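Evus Support > Simulation > Household Tasks > Tickets > Camera tilted, left arm stalls at TV cabinet

Status: Closed, fix in next patch
Component: scene loader, head mount
Severity: 2
Opened: 13 August 2025

Summary

In the Magnusson living room scene, the head camera view comes up steeply tilted after a scene reset. The left arm then goes to the TV cabinet and holds there without starting the drawer pull. No collision is reported and the planner does not exit. The episode runs until it hits the step limit and gets scored as a timeout.

Steps to reproduce

1. Load the living room scene with the two-arm robot.
2. Run any other task to completion.
3. Reset without restarting the simulator process.
4. Start the cabinet drawer task.

If the simulator is started fresh, the view is level and the task runs normally. I only get the fault on the second and later loads in the same process.

What I expected

Level view, left gripper moves to the drawer front, closes, pulls.

What I got

The left arm makes its approach and then sits at the cabinet. The right arm is not used in this task and should stay in its parked pose with the gripper up. It does. The drawer target shown in the debug window is well off the cabinet face, up toward the television. The planner keeps trying to reach it, fails the reach check, and asks for a new target, which comes back the same.

Head camera output during the fault:
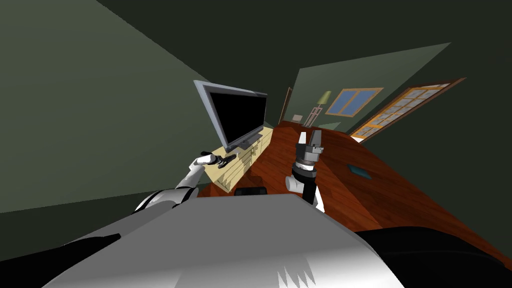
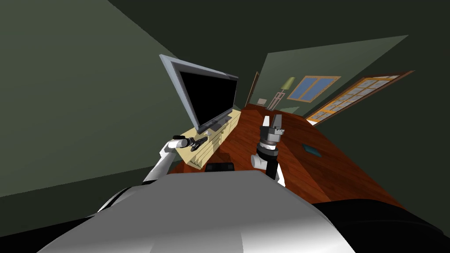

Reported by the author of the cabinet task set
Simulation test engineer, Brindmont

First checks

I thought the robot base might be off level, so I read the base pose from the simulator. Roll and pitch are both zero. The floor is flat in the physics view. So the room is fine and the base is fine, and the lean is only in the head camera.

Next I looked for something blocking the left arm. The teal square on the floor was my first suspect because it was added to the scene this month, but it is over past the right arm and nowhere near the left. I deleted it anyway and reran. Same result. I put it back.

I also took out the dark rectangular object on the floor in front of the robot. Same result.

Then I swapped the arm controller for the older build. Same result. Please do not ask me to reinstall the controller, it has been done.

Log

The step limit for this task is 2,000. On a good run the drawer is open well before step 600. On a bad run the log repeats these lines from the end of the approach until the limit:

WARN target outside reach, left arm
INFO requesting new target
INFO target unchanged
WARN target outside reach, left arm

There is one other line near the top of the bad logs that is missing from the good ones:

INFO head mount: using cached transform

Reply from Evus support

Thank you for the logs. The cached transform line is the cause. On reset, the head mount should go back to its default angle. In your version it keeps the last value from the previous task and then applies the new task's angle on top of it. The camera ends up rotated, but the target finder still assumes the default mount. It works out the drawer position from the tilted view and puts it in the wrong place.

The arm itself is behaving as designed. It will not close the gripper until the target passes the reach check.

Workaround: set clear_mount_on_reset to true in the Ida config file and restart the simulator once. After that, resets should be safe.

Follow-up from reporter

Applied the setting and restarted. I ran the cabinet task 62 times with resets in between, all in one process. The view was level on every load and there were no timeouts. The cached transform line is gone from the logs.

Two requests before you close this.

The first is that the default for that setting should be true. I can't think of a case where I would want the old mount angle kept.

The second is the retry loop. If the new target is the same as the old one, the planner should stop and report an error. I lost a full overnight batch to timeouts that looked like slow runs in the summary. On a real arm I would want this to be a fault stop.

Reply from Evus support

The default will change in the next patch. The repeated target check has been opened as a separate ticket against the planner and linked to this one. Batches that were run with the old setting should be rerun, including the ones that passed, if the head camera images are being kept.

Closing this ticket.

Related tickets
Planner does not exit when target is unchanged
Ida config: settings ignored until restart
Right arm leaves parked pose after task switch
Drawer task scored as timeout with drawer open

Evus Support | Contact us | Terms of use | Back to top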